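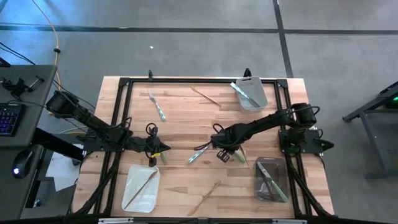 Why do historians care so much about parish registers? They're often the only place an ordinary person's name got written down at all -- baptism, marriage, burial, and that's your whole paper trail.

Okay, so last time we left off with the Simmont registers and I promised I'd say more about how to read them. First thing: the clerk is a character in the story. The Simmont clerk wrote down what he heard, and he heard badly. One family shows up under four spellings, and I spent most of a June chasing two brothers who were the same man (I'm still a little sore about it!).

Second thing, dates. A baptism date isn't a birth date. Some families waited a week, some waited years and then brought in three kids at once, so please don't write "born" in your papers when the register says "baptized."

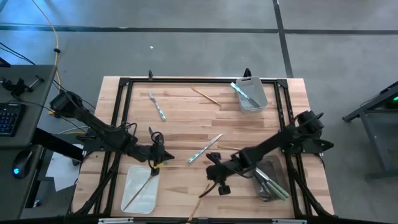
Same goes for burials, by the way. The Gorkska book stops in 1917 and picks up again in a different hand, with 18 entries squeezed onto one page and no causes given. Does that mean an epidemic? Maybe. It could also mean a new clerk catching up from loose slips. Nandini Shenoy argues for the slips in your reading packet, and Kevin Pacheco disagrees with her pretty strongly. Read both, and look at the ink notes on page 779 of the Kaimal edition before you pick a side.

For next class: choose one surname from the Gorkska index and follow it as far back as you can. Write down every spelling you meet, even the silly ones. Two pages is plenty -- bring a printed copy, my eyes are tired.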